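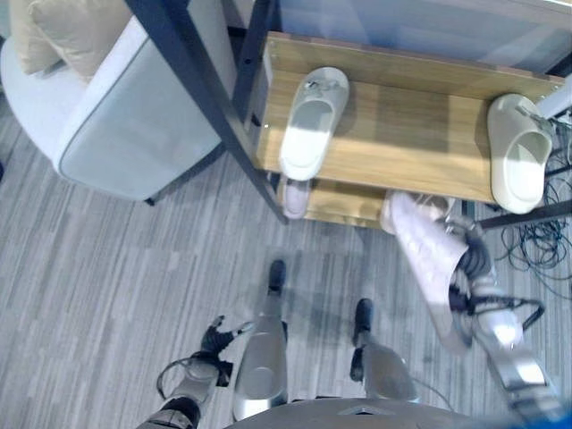
Looking for two or three people to help me finish a home humanoid (evenings, shared workshop, some soldering)

Hi! I'm the person behind the Nepia build, and I need more hands. Human ones, I mean -- the robot has two of its own now and they're keeping me busier than I ever planned for.

Nepia is a walking robot I've been putting together between my apartment and the shared workshop at Wusberg. The goal is pretty humble. I want it to tidy up the stuff that piles up in a normal home, and the first job on the list is shoes. Pick a shoe up off the floor, work out which way the toe points, put it on the rack next to its partner, go find the next one. I figured that would take a couple of months. I'm now 18 months in and still arguing with sneakers!

What I have is two legs, two arms, multi-fingered grippers, a camera up at the head, and a big folder of control code that I wrote mostly late at night and that you're welcome to be rude about. I can run the arms by hand from the Hurnar rig (my homemade teleop setup, named after a street I used to live on), and that's how I record practice runs. What I don't have is enough hours, or enough patience with cables.

So, who am I looking for?

Somebody who likes wiring. The cable runs down the arms were put in by me, in a hurry, and I'd love to have them rerouted and clipped down by a person who enjoys that sort of thing. You should be OK with crimping small connectors and reading a diagram that has coffee on it.

Somebody who writes Python and isn't scared of a messy repo. Grasp planning experience would be wonderful, but I'd happily take a good programmer who wants to learn it. Right now my code treats a slide sandal and a lace-up as more or less the same object, and you can imagine how well that goes.

And one or two people to drive. This is the job where you need no background at all. You sit at the rig and teleoperate the arms through shoe pickups, over and over, and we save the runs. It's oddly relaxing once you get the feel of it (a friend of mine compared it to a very slow claw machine, except you get to keep going). If you play video games or knit or do anything fiddly with your fingers, you'll probably be better at it than I am. Left-handers very welcome, my left-arm recordings are thin.

The practical stuff. We meet in the evening, 2 times a week, usually for a couple of hours, and I can be flexible on which evenings. Wiring and code mostly happen at Wusberg. Driving sessions are at my place, a short walk from the Estness tram stop, third floor, no elevator, sorry. I'd like people who can stick with it for 5 weeks at least, because it takes a little while to learn the quirks.

Is it paid? A bit. Drivers get a small hourly rate out of my own pocket, same for everyone, and I'll tell you the number before you come over. For the wiring and code folks I can cover your workshop membership while you're on the project, plus parts, plus dinner on build nights. Your name goes on the write-up if you want it there. Everything we make gets shared openly in the end, so please don't join hoping to keep any of it secret.

A few house rules. Hair tied back and no dangly sleeves near the arms. One person always has a hand on the stop button while the robot's powered, and that person doesn't look at their phone. You need to be an adult, and you need to be fine with me saying "let's quit for tonight" when I'm tired, even if we're close to something.

Old shoes are also very much wanted, by the way! Clean ones, any size, and weird soles are a plus. Bring them along even if you don't want to join in.

To apply, leave a note in the Nepia box at the Wusberg front desk or use the contact form on the workshop page by 23rd January. Tell me which of the jobs you'd like, which evenings you could do, and one thing you've made or fixed, however small. No resume please. I'll write back to everybody, and I'm hoping to have the group together and running well before the workshop's open night in March.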